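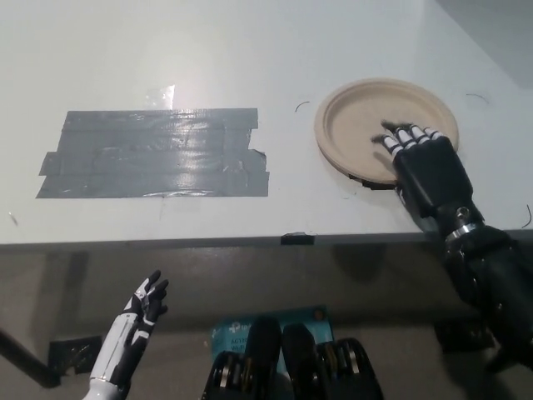
Oriana Núñez has sold lunch from the same corner for nine years, and she would like it known that she never wanted to have opinions about plates.

"I wanted opinions about rice," she says. "I have excellent opinions about rice. People ask me about the plates."

Her place, Wirnaris, has a counter, a kitchen you could cross in four steps if the cook were out, and a line that forms a little before noon and doesn't let up until the office workers across the street remember they have jobs. Nearly everything leaves the building. There are a few stools by the window, and a man was asleep on one of them for most of our conversation.

For years the food went out in foam. Then the foam went away, and Núñez spent the better part of a summer trying out what was supposed to replace it. The samples came by mail, in boxes larger than seemed necessary.

"Every one of them had a leaf on it," she says. "A green leaf, or a little drop of water. One had a turtle. I don't know what the turtle had to do with my pork."

Her testing method was simple. She put the day's stew on a plate, set the plate on the passenger seat of her car, and drove home. She lives 20 minutes away, on a road with railroad tracks. Anything that reached her driveway with the stew still on it went through to a second round, which was her brother-in-law, a man she describes as "hard on objects."

The first plates, from a supplier called Floltar, went soft under gravy. The next batch held the gravy but had a smell when warm. She has tried to describe that smell to the company twice, in writing.

"I said wet barn. They wrote back and asked was it more hay or more animal. I thought, well, at least somebody is reading the mail."

She settled in the end on a pressed fiber plate from Jernent, which comes 600 to the case and costs more than she wants to discuss. She then discussed it. The foam plates were so cheap that she never thought of them as costing anything, like napkins or patience. The new ones showed up on her books right away, and she raised the price of the lunch special to cover them. One regular, a retired plumber, stopped coming for 10 days in protest.

"Then he came back and ordered two," she says. "He'd been eating at his daughter's."

I asked what becomes of the plates once they go out the door. Núñez looked at me for a while, the way you might look at a child who has asked where the dog went.

The trouble, as she tells it, is that a compostable plate has to be composted, and this takes a place that will do it. The town has no pickup. The nearest yard that takes food plates is run by a family named Durán, out past the feed store, and it accepts them only if they arrive without forks, foil, sauce cups or, as the sign at the gate puts it, SURPRISES. Núñez keeps a bin by the door for customers who eat inside. She sorts it herself after closing, in gloves, with the radio on.

"I've found a phone in there. I've found a very nice scarf. I found a whole sandwich from another restaurant, and that one hurt."

The bin goes out to the yard in August and whenever else she has the time. The rest of the plates, the great majority, go home with people and into the kitchen trash, where they do whatever a plate does in the dark. She doesn't pretend otherwise. When a customer tells her how wonderful it is that she's saving the planet, she says thank you and asks if they want hot sauce.

"What am I going to do, give a speech? There's a line."

She has looked into real plates, the heavy white kind, with a dishwasher to go with them. The dishwasher would fit if she took out the sink. The health inspector has views on that. She has also thought about letting people bring their own dishes from home, and she tried it for one week. A woman came in with a serving platter meant for a turkey and expected it to be filled.

"And I filled it," Núñez says. "I'd put up a sign. I didn't say what size."

By then it was past two and the counter had gone quiet. She fixed me a plate of chicken and rice without asking whether I was hungry, and waited until I'd tried it. I said the rice was very good. She nodded and waited some more, so I said the plate seemed sturdy, too.

"It's fine until the tracks," she said. "Hold it from underneath."

14 comments
Share this story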